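Venerham Centre for Play and Learning
Call for participants: Tables and Blocks Study

The Venerham Centre for Play and Learning invites adults to take part in a study of how people handle simple building blocks at tables of different heights and finishes. The study is led by Dr Eylül Güneş, with Ohemaa Dogbe as study co-ordinator. Sessions will be held at the Craddock Building during March.

Applications are now open and will be considered in the order in which they are received.

Background

The Centre lends play furniture and block sets to nurseries, libraries and family rooms. Staff in these settings have asked for clearer advice on which tables suit which blocks. A block that is easy to see against one surface may be easily overlooked against another, and a raised table edge that keeps pieces from falling can also make them awkward to pick up. Previous work at the Centre, carried out under Tegwen Gronow, dealt with storage and tidying away. The present study is concerned with lifting, carrying and placing.

Particular attention will be given to colour. Participants will work with blocks that match the table and with blocks that contrast with it, and will be asked to comment on each arrangement.

What participants will be asked to do

Each participant will attend one session. On arrival you will be met at the reception desk and shown to the study room, where a member of the team will go through the information sheet with you and answer any questions. You will then be asked to:

Sort a tray of mixed blocks by colour and by size, at your own pace.

Move single blocks from one table to another, passing over the raised edge of each.

Build six short arrangements from printed plans, first seated and then standing.

Complete a written questionnaire on comfort, reach and ease of seeing the pieces.

There is no pass mark, and work will not be compared between named individuals. You may rest at any point, and a chair with arms is available on request.

The room and the materials

The study room is on the ground floor and has step-free access from the car park. The tables used in the study differ in height and in the shape of the front edge. Blocks are plain and without lettering. Among the pairings in use is a red cube with a table that has a glossy red front rail and a braced red metal frame.

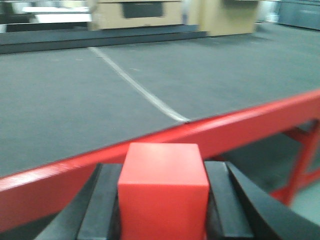
Who may apply

We welcome applications from adults aged 18 and over. No experience of working with children, or of any kind of building set, is required. We would be especially glad to hear from people in the following groups, who have been under-represented in our earlier studies:

People who are left-handed.

People aged over 60.

People with mild difficulty in gripping or reaching.

People with any form of colour vision deficiency.

Applicants should be able to read printed instructions in English, with glasses or large print if needed. Current employees of the Centre and members of their households are not eligible. If you are unsure whether the study would suit you, please speak to the co-ordinator before applying.

Time and payment

A session lasts about 290 minutes, including a break for lunch and two shorter breaks. Lunch and hot drinks are provided, and dietary requirements should be stated on the application form. Participants will receive a payment of £300 on completion of the session. Those who choose to leave early will be paid in proportion to the time attended. Reasonable travel costs within the county will be refunded on production of tickets or receipts.

Privacy and consent

Taking part is entirely voluntary. You may withdraw at any time, during the session or in the four weeks following it, without giving a reason. Questionnaires are stored under a participant number and kept apart from names and contact details. Published findings will not identify any participant. Questions about the handling of personal information should be addressed to Ultan Ó Súilleabháin, Records Officer.

How to apply

Application forms may be collected from the reception desk at the Craddock Building or requested by post from the study co-ordinator. Please indicate on the form any dates in March on which you cannot attend, and any adjustments you would like us to make. Large-print forms are available.

Completed forms must reach the Centre by 18 January 2019. Applicants will be told the outcome in writing within three weeks of the closing date. Those not offered a session may ask to be placed on the reserve list.

Ohemaa Dogbe
Study Co-ordinator, Tables and Blocks Study
Venerham Centre for Play and Learning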